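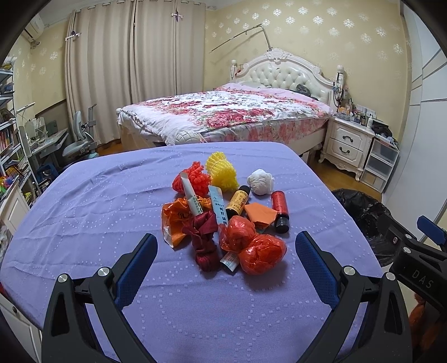
手持ちグリッパ 点検チェック表（コメント付き）
現場：Jondunby 寝室
作業：机上の小物片付け → ごみ箱へ投入
案件：Rendent 片付け系
記録ソフト：Trernine
対象：左手機、右手機の2台
区分：不具合後の再点検（10月分）
記入ルール：○ 良／△ 使えるが要注意／× 使用不可／－ 未確認

先に結論だけ
右手機 ×。本日使用停止。札つけて箱へ。
左手機 △。清掃後に再点検して使用可。
作業者の右親指、指とパッドの間に挟んだ。赤くなった程度、水で冷やして様子見。病院は行ってない。夕方にもう一回確認して下の欄に追記する。
Achterbergへの一報は済み。詳細はこの表を送る。返事待ち。

何が起きたか（走り書き、後で清書）
開始から40分、28周目。机の包装類を右手機でつかんでごみ箱の上まで移動、トリガを戻した。指が開かない。閉じたまま。
もう一回握って戻した。少し動いて止まる。
左手機でつかんでるものは先に離した。これは正常に開いた。
右はそのまま持ってごみ箱の縁に腕を預けて、空いた左手で中の物を引っ張った。ここまではまだよかった。抜けないので右の親指も入れてこじった。そこで急に戻って挟んだ。
電源は入ったまま、記録も回ったまま。停止ボタン押したのは挟んだあと。順番が逆。
リンクの付け根に果物ネットの切れ端が噛んでいた。細かくちぎれたのが詰まってつぶれてた。ピンの周りにもべたっと。菓子の包装の糊かもしれない、確定してない。
周回の途中で「右が重い」と感じてたらしい。いつからかは本人もはっきりしない。重いと思った時に止める決まりが無かったのも問題。

以下チェック。上から順に全部やり直した。

A 始業前

A-1 外観、割れ、曲がり
左 ○　右 △
コメント：右は外側アームの縁にこすれ。前からあった傷か今回のか分からん。前回の表に記載なし。次回から傷は位置を書くこと。「傷あり」だけの記入が多すぎる。

A-2 指先パッドの浮き、はがれ
左 ○　右 ×
コメント：右機、片側のパッドの根元側が浮いてる。爪が入る。無理にこじったせいだと思うが、元から浮いてて包装が引っかかった可能性もあり。前後関係は不明のまま残す。勝手に貼り直さないこと。接着剤で固めると原因が見れなくなる。

A-3 リンク部ピンのがた
左 ○　右 △
コメント：右、軽くゆすると音がする。左は静か。音の基準が表に無いので判定は手の感覚。Achterbergに基準くれと言ってある。

A-4 ねじのゆるみ
左 ○　右 ○
コメント：手で回る物はなし。工具での確認はしてない。増し締めは勝手にやらない。

A-5 トリガの戻り
左 ○　右 ×
コメント：清掃後でも右は最後のところで引っかかる。ゆっくり戻すと止まる、早く離すと戻る。早く離せば使える、という意見あったが却下。使えるに入れない。

A-6 ケーブル、コネクタ
左 ○　右 ○
コメント：異常なし。袖に引っかかるので手首側で一回留める。留めてない人が居る。

A-7 カメラ前面の汚れ
左 △　右 ○
コメント：左に指紋。拭いた。視野の隅が黒いのは元々なので不具合に書かない。毎回書いてくる人がいる。

A-8 Trernine側の接続、開度の表示
左 ○　右 △
コメント：右、全開にしても表示が全開の値まで行かない。始業時は行ってたはず、記録は見返してる途中。ゼロ合わせし直して直したことにしないで。機械側を直してから合わせる。

始業前は以上の8項目。全部○でないと始めない。△があったら一旦相談。「△だけどいつも通りなので開始」は今日で終わり。

B 作業場所

B-1 机まわりの足元
判定 △
コメント：机横の黒いごみ袋、歩く線に近い。つま先で踏んだ跡あり。寄せた。両手がふさがってる作業なので転んだら手をつけない。そこ考えて置く。

B-2 机の布
判定 △
コメント：紫の布。しわが寄る。つまみに行くと布ごと持ち上がることがあり、指先に布を噛むと小物も一緒にずれる。周回ごとに手で伸ばす。伸ばすのはグリッパを置いてから。グリッパで引っ張って直すの禁止。見てて怖い。

B-3 ごみ箱の位置
判定 △
コメント：置き場の印が無い。周回のたびに少しずつずれて、腕を伸ばしたまま離す姿勢になる。今回も腕が伸びきった状態で固着。床にテープで印。明日からでなく次の一回目から。

B-4 ごみ袋のかけ方
判定 ○
コメント：縁は外に折り返す。立ってる部分があると指の間に入る。ガサガサいうまで押し込んでおく。袋を替えたらまた確認。

B-5 照明、まぶしさ
判定 ○
コメント：特になし。

B-6 家具との距離
判定 △
コメント：ワードローブ側が狭い。肘が当たる。当たったら「当たった」と声を出して、その回は使わない印をTrernineに入れる。黙って続けない。

B-7 ベッド側への立ち入り
判定 ○
コメント：作業中はベッドの上に機材を置かない。予備機をひょいと置きたくなるけど、転がる。

B-8 室温、手汗
判定 △
コメント：手袋すると蒸れる。滑って握り直し多い。休憩を増やす（D参照）。
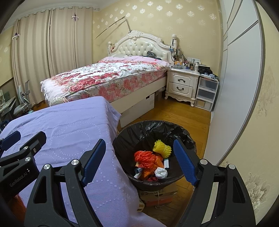 B-3、B-4関係。ごみ箱の口での作業。袋の縁は折り返し。

追記（B-3）：ごみ箱手前の段ボール箱、白い紐が垂れてる。指のリンクに入ったら今回と同じ事になる。紐は切るか中へしまう。箱ごとどけるのが早い。

C 扱う物

C-1 果物用の発泡ネット
判定 ×（当面中止）
コメント：今回の噛み込みの相手。ちぎれる、伸びる、細かいのが残る。つかんだ瞬間は何ともないので気付きにくい。代わりが決まるまで作業対象から外す。どうしても必要な収録は清掃間隔を短くして左手機のみ。それも許可とってから。

C-2 つるつるのビニール、丸めた袋
判定 △
コメント：静電気でパッドに付いて離れない事がある。振って落とすのは禁止。手元が振られて机や自分に当たる。開いて待つ、だめなら止めて手で取る。

C-3 細長い小袋、個包装
判定 △
コメント：角がパッドと指の隙間に入りやすい。A-2の浮きがあると確実に入る。縦に持たず腹をつまむ。中身入りは使わない。破れると粉や液がピンに回る。中身の有無は始める前に机の上で仕分け。

C-4 小瓶
判定 △
コメント：ガラスは使わない。材質が分からないのも使わない扱いにする。ふた締め確認。高い位置から落とさない。ごみ箱の口の中まで下げてから離すこと。

C-5 紙、ティッシュ類
判定 ○
コメント：濡れたのは除外。

C-6 布、ひも状の物
判定 △
コメント：結び目があるのはまだいい。端がほつれてるのがだめ。糸がピンに巻く。端を見てから机に出す。

C-7 劣化した物の入れ替え
判定 ×
コメント：同じ物を何周も使い回してた。ごみ箱から戻してまた散らす、の繰り返しで、ネットは周を追うごとにボロくなる。交換のきまりがなかった。見た目で端が切れてたら捨てる。もったいないとか言わない。
あと袋から戻すとき素手で底をさぐるのもやめる。トングか、袋ごと机に空ける。

D 作業中

D-1 開始時の空打ち
判定 △
コメント：やってる人とやってない人が居る。何もつかまずに全閉→全開、左右とも。毎周の頭に入れる。収録の尺が伸びると言われたけど伸びていい。

D-2 重い、渋い、音がする時の停止
判定 ×
コメント：今回一番まずかった所。決まりが無かった。新規に入れる。
「いつもと違うと思ったらその周で止める」
理由の説明は後でいい。止めた回数で文句言わない。

D-3 連続時間
判定 ×
コメント：今回40分通し。休憩なし。腕がだるくて姿勢も崩れてたとの事。半分の所で必ず一回置く。置いたついでにリンク部を見る。ここで見てれば多分切れ端に気付いてた。

D-4 声かけ
判定 △
コメント：二人でやってるのに画面側は開度の値しか見てない。今回も「右開いてないよ」が出たのは挟んだ後。画面側は数字だけでなく手元も見る。異常時の声は「止め」に統一。「あっ」では伝わらない。

D-5 記録の停止操作
判定 △
コメント：止めたい時に両手がふさがってる。停止は画面側の人の仕事にする。作業者は手を動かさないだけ。足踏みスイッチの案も出てるけど未定、コードが床に増えるので個人的には反対。

D-6 記録の扱い
判定 △
コメント：該当の周は消さない。消すと原因が追えない。Trernineで「不具合」印を付けて別に保管。28周目だけでなく、その前の周も一旦保留。右の開度が途中からおかしい可能性あり、このままRendentの学習側に渡すと、閉じてるのに開いてる扱いの動きが混ざる。アームの方で再生したら物を持ったまま振り回す事になる。渡す前に必ず確認。ここ急いでる人いるけど待って。

E 固着した時の手順（新規、暫定）

E-1　動かさない。トリガから指をゆっくり離す。握り直さない。
E-2　「止め」と声。画面側が記録停止。
E-3　反対の手のグリッパを先に机に置く。つかんでる物があれば下ろしてから。
E-4　固着した方を机に置く。ごみ箱の上でやらない。
E-5　電源を切る。切ったと声に出す。
E-6　写真をとる。噛んでる物を抜く前に。
E-7　指の間に自分の指を入れない。ピンセットか細い木べら。こじらない。抜けなければ終了、札つけて箱。
E-8　抜けても当日は使わない。A項目を全部やり直してから。

コメント：今回はE-1、E-4、E-5、E-7が全部逆。手順が無かったので個人のせいにはしない。
E-6は今回できてない。抜いた後の切れ端だけ小袋に入れて保管してある。捨てないで。机の上のごみに見えるのでとくに注意、中の収録で使う小袋とまぜないこと。
木べらは引き出しに入れた。ピンセット先が曲がってるので新しいの頼む。

F 保護具、体調

F-1 手袋
判定 △
コメント：薄手は挟まれには効かない。滑り止めとしてのみ。厚手だとトリガの感覚が鈍る。どっちも一長一短、決まらず。当面薄手。

F-2 髪、ひも、名札
判定 ○
コメント：首下げ名札は外す。前かがみでごみ箱をのぞく姿勢があるので。

F-3 手首の負担
判定 △
コメント：右ばっかり痛いという声。右手機が渋かったのと関係あるかも。先週分の聞き取りもする。

F-4 救急箱
判定 ×
コメント：絆創膏だけ残り少し。保冷剤なし。今回は水道で冷やした。補充。場所も書いてない、初めて来た人が探せない。玄関側の棚に貼り紙する。

G 終業時

G-1 リンク部の清掃
左 ○　右 －
コメント：左は刷毛と乾いた布でやった。細かい白っぽいくずが少し出た。左も同じ事が起きかけてたと考えた方がいい。右は触らずそのまま、見てもらうまで掃除しない。A-5のコメントに「清掃後」と書いたが、あれは切れ端を抜いてパッド面を拭いただけで、リンク内は未清掃。紛らわしいのでここで訂正。

G-2 パッド面の拭き取り
左 ○　右 △
コメント：アルコール可かどうか確認中。水で固くしぼった布にしておく。右は上に書いた一回だけ。

G-3 充電、保管
左 ○　右 －
コメント：右は充電しない。箱に「使用禁止」札、赤。左と同じ棚に置かない。前に別の現場で札が落ちて普通に使われた事があったのでテープで止める。

G-4 ごみ箱の中身
判定 △
コメント：収録用の物と本物のごみが混ざる。終わったら袋の中を確認してから捨てる。今日は噛み込みの残りがあるかもしれないので袋ごと保管した。口しばって日付は書かず「右機固着」とだけ書いた。

G-5 表の提出
判定 △
コメント：先月分、空欄のまま出てる物あり。全部○で埋まってるのも信用しにくい。見てない項目は－でよい。－で怒らない。

H 残件

・右手機の引き取り方法　Achterberg回答待ち
・代替機　未定。それまで左手機のみの片手作業に切替。両手の課題は延期
・Trernineの開度ずれ、どの周から出てるか確認中
・開かない状態が続いたら画面に出る警告、入れられるか相談する。音も欲しい
・床の印テープ　購入
・ピンセット、保冷剤、絆創膏　購入
・果物ネットの代わりの品　候補なし。思いついたら書いて
・D-2の停止ルール、Jondunby以外の現場にも回す。Rendentの他の班は同じ物を使ってるはず
・この表の始業前欄に「空打ち」を足すか、D-1のままにするか。足すと項目数が変わって様式直しになる。今の様式のうちは余白に手書きで

やり取り欄

（現場）右、早く離せば動くので今日中の残りだけやってよいか。
（点検）不可。上に書いた。

（現場）ネット無しだと机の上がさみしい、見た目の種類が減る。
（点検）種類より先に手。紙と小袋で組み直して。C-3だけ守る。

（画面側）値が途中で飛んだのは通信かと思ってた。
（点検）そう思った時点で声に出して。通信でも機械でも止める。

（現場）片手作業の時、空いた手はどこに置く？
（点検）机の縁より手前。物を押さえに行かない。押さえたくなる配置なら物の方を置き直す。

（画面側）保留にした周の分、いつ頃戻せる？
（点検）未定。ずれの始まりが分かってから。

夕方追記
親指、腫れなし。曲げ伸ばしできる。押すと少し痛いとの事。明朝もう一度見る。今日は本人グリッパ持たず、画面側に回ってもらった。
左手機、A項目再点検、全部○。A-7は拭いた後に再判定。片手で再開、空打ち入れて問題なし。
段ボールの紐は切った。箱はまだある。置き場が決まらない。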